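Cup Gripper Jam and Recall — Frequently Asked Questions
Broradport Handheld Gripper, Angate finger set
Last edited: September

Quick answers, will tidy up later. If yours is pinching right now go straight to "It closed and won't open".

What is the fault?
The fingers close harder than they should. Trigger comes back, fingers don't, or they come back late. On paper cups you get dents, crushed rims, or two cups stuck inside each other for good. We traced it to dust and lint working into the finger joints, plus a pivot eyelet that was pressed in too tight on part of the Angate run.

Which units are affected?
Angate finger sets only. 1,786 sets shipped. Not all of them bind but we can't tell from the serial number which ones will, so treat yours as affected. Jokcombe fingers use a different pivot and are fine.

Does it only happen with cups?
No. Cups are where people notice because paper gives so easily. Nested stacks are the worst case — several rims between the fingers, more to squeeze, and the load goes straight into the joint. 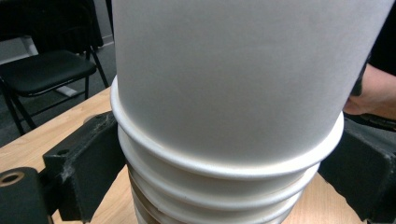

Can I keep using it on stacks?
Not until the pivots are checked. Single cups are OK for now if it passes the release test below.

What is the release test?
Close on nothing, let go of the trigger. Fingers should be fully open inside 2 seconds. Do it 30 times. One slow release is a fail. Don't average them, don't skip the first few because it was "warming up", there is no warm up.

It closed and won't open. What now?
Let go of the trigger. Keep your other hand away from the fingers. Turn the release screw on the handle counterclockwise until the tension drops, then slide the cup out downward. Do NOT pry the fingers apart with a screwdriver, we've had bent links come back from that and those aren't covered.

Has anyone been hurt?
Two reports of pinched fingertips, both while pulling a stuck cup out by hand. Bruising, nothing broken. Please send us yours if you have one, even if its minor.

How do I clean it?
Dry brush first, soft one. Then a lint-free cloth along the finger faces and the upper edges. Compressed air only from the outside blowing away from the joint — blowing inward packs the lint deeper. No oil. Oil plus paper dust makes a paste and you'll be back here in a week.

How often?
We used to say monthly. That was wrong for paper work. Now it's every 21 hours of use, or sooner if you can see fuzz on the fingers.

How do I check the grip after cleaning?
One cup, upright, on a table. Close slowly just below the rim and hold. The wall can flex a little. If it creases or the mouth goes oval, stop and put the unit aside.

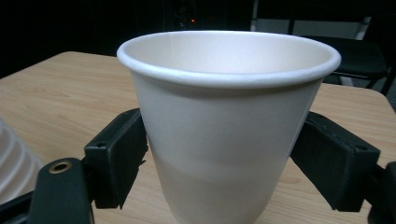 Repeat with a fresh cup each time, a cup that's been squeezed once is softer and will fool you.

Is my recorded data still good?
Depends what you use it for. Finger width readings during a bind are off becuase the sensor sits on the trigger side and reads "open" while the fingers are still shut. Look for releases where the width jumps but the cup doesn't drop. Throw those out.

How do I get replacement fingers?
Fill in the return form on the support page and pick Angate as the finger type. Kołodziej handles repairs and ships the new set with pivots already fitted. You don't need to send the handle, just the fingers and links. Leave the dust on, they want to see it.

How long does it take?
About 30 days at the moment. Sorry. Waiting on eyelets.

Can I swap the eyelets myself?
No, they're pressed in and need a jig.

Will there be a firmware fix?
Partly. The next update adds a warning tone for slow releases. It can't unstick a joint.

My question isn't here
Use the support form, put "Angate jam" in the subject line and include your release test results.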